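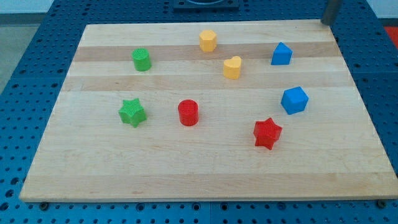
Coloured shape blocks on a wooden board.

Early Learning Assistant, Toddler Room
Larninville Community Children's Centre
Permanent part-time, 30 hours per week

About the Centre

Larninville Community Children's Centre is a not-for-profit service offering long day care and a sessional preschool program to families in Larninville and the surrounding district. The Centre operates from two buildings on the former primary school site at 153 Dromora Road and is governed by a parent-elected board. Families come to us from the town itself, from the farms on the Brallell side of the river and, increasingly, from the new housing estate north of the railway line.

The toddler room caters for children between 18 months and three years of age. Its program is based on long periods of uninterrupted play, time outdoors in all but severe weather, and shared meals prepared in the Centre's kitchen.

About the position

The Early Learning Assistant works under the direction of the Room Leader, Azucena Quintero, and reports to the Centre Director. The position becomes vacant in October following an internal transfer to the preschool program.

The ordinary hours of work are 8.30 am to 3.00 pm, Monday to Friday, with an unpaid meal break of 30 minutes each day. Staff meetings are held once a month on a Wednesday evening and attendance is paid at the applicable rate.

Duties

The successful applicant will be required to:

Supervise children at all times, indoors and outdoors, in line with the Centre's supervision plan.

Set up, rotate and pack away play materials, including puzzles, blocks, books, paint and water play.

Assist children with meals, rest, toileting, nappy changes and dressing.

Contribute written observations to the room journal and take part in fortnightly planning with the Room Leader.

Greet families on arrival and pass on information about each child's day.

Clean and sanitise toys, tables and bedding to the schedule displayed in the room, and report damaged items for repair or disposal.

Complete accident, illness and medication records on the day to which they relate.

Assist in other rooms when required to maintain staffing ratios.

Selection criteria

Essential

A Certificate III in Early Childhood Education and Care, or current enrolment in that qualification with at least half of the units completed.

A current working with children clearance.

Current first aid, asthma and anaphylaxis training, or willingness to complete this training before commencement.

Ability to communicate clearly with young children, families and colleagues.

Sufficient physical fitness to lift children, work at floor level and move light furniture.

Desirable

Experience with children under three in a centre-based service.

A second language in use among local families. Spanish would be particularly welcome.

A food safety certificate.

A driver's licence. Public transport to the site is limited to the Trujillo bus, and the first service of the morning arrives at 8.10 am.

Conditions of employment

Salary is paid fortnightly in accordance with the relevant award and is set according to qualifications and experience. The Centre contributes an annual professional development allowance of $440, which may be put towards course fees, conference registration or approved reading. Two uniform shirts and a sun hat are supplied. Employees with children enrolled at the Centre receive a reduced daily fee, subject to the availability of a place.

Appointment is subject to a probationary period of six months. The Centre closes for two weeks over the Christmas and New Year period and staff are expected to take annual leave during this time.

How to apply

Applications should include a covering letter of no more than two pages addressing the essential criteria, a current résumé, copies of relevant certificates and the names of two referees. At least one referee must have supervised the applicant's work with children or, for students, a practical placement.

Applications may be left at the front office in a sealed envelope marked "Toddler Room, Reference 224" or posted to:

The Centre Director
Larninville Community Children's Centre
PO Box 1735
Larninville

Enquiries about the position may be directed to Faustino Pacheco, Centre Director, by calling at the office between 10.00 am and 2.00 pm on any weekday. Prospective applicants are welcome to arrange a visit to the toddler room before applying. Visitors are asked to sign in at the office and to bring photo identification.

Shortlisted applicants will be invited to an interview, followed by a paid trial session of two hours. The Centre encourages applications from Indigenous people, people with disability and people of all cultural backgrounds. Applicants who need adjustments to take part in the selection process should note this in their covering letter.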